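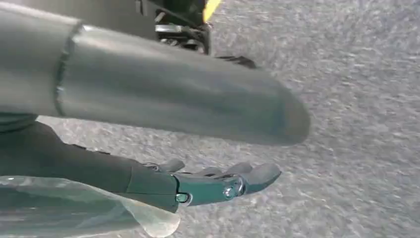
Edvin Dahlgren has spent most of his working life teaching machines by moving them. He started on paint robots at Rustad, where a sprayer would take hold of the arm and walk it through a door panel while the controller recorded the joints. These days he runs the demonstration program at Nallow, and the person doing the teaching usually sits 4 metres away with a headset and a pair of gloves.

"The idea hasn't changed much," he says. "Somebody who knows the job does the job, and you write down what the motors did. What's changed is how many times you need them to do it."

For the bagging task his group is working on now, the figure is 752 demonstrations, collected by two operators over the winter. The first 500 went into training. The rest were kept back for checking, apart from a handful thrown out when the glove calibration drifted.

I asked why he chose plastic film. Dahlgren says customers kept bringing it up. Muto, a packaging firm that had already tried a scripted cell, wanted liners opened and fitted over bins. A script copes with a carton because a carton stays the same shape. Film folds, sticks to itself and moves when air passes over it.

"You can't write that down as a list of positions. An operator sees the edge lift and goes in under it. We want the recording to have that in it, including the times they miss and go back."

He is particular about the misses. Early on, operators would stop a recording as soon as something slipped, and start a fresh one. The trained arm then had no idea what to do after a slip. Now they are asked to keep going until the liner is on or the time runs out.

Hand guiding still has its place, he says. For a stiff part and a short path he would take the arm by the wrist and be done before lunch. With a fingered hand it gets awkward, as the person guiding it ends up blocking the cameras and can't set the fingers at the same time.

The remote rig has its own trouble. There is no feel in the gloves, so new operators squeeze too hard. Poletti, who trains them, starts everybody on paper cups and doesn't let them near film until the second week.

"Some people never get comfortable with the delay," Dahlgren says. "It's small, but you notice it. The good ones slow down a bit and stop fighting it."

The next set of recordings is planned for September, with coloured liners and a heavier bin.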